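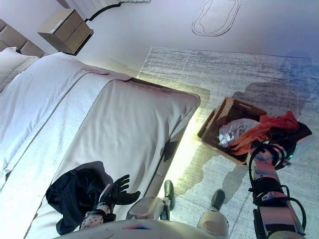

From: Meriem Bensaid
To: Zastthorpe home automation list
Subject: Re: Are they any use for laundry yet?
Time: 19:42

Brayden Hiebert wrote:
> I keep being told that the chores problem is nearly solved. My mother
> wants to know if she should wait for a robot or pay for help now.
> Sikuvstead quoted her 1,589 for a year of help. Has anyone on here seen
> a machine do a whole bedroom, start to finish?

Brayden,

Not start to finish, no. Parts of it, yes.

Picking up clothes is the part that has come on most. In the picture one hand has its fingers curled over a dark garment in the basket, and there is another, navy, lying on the bed. Getting hold of cloth is fairly dependable now. Knowing when to let go of it is less so, and a sleeve hanging over the rim can bring the next thing out with it.

Folding is slow. At the Belhaj open day in September I timed one shirt at 4 minutes, and Ehab refolded it afterwards. Sorting lights from darks was fine. Socks were not attempted.

Beds are harder again. A duvet is big and heavy and most of it is out of reach from wherever you stand. I have not seen one changed without a person at the other side.

If your mother needs help this winter I would pay for the help. Ghizlane has the Plukitz notes on floors and carrying, which are more hopeful, and can send them if you ask.

Meriem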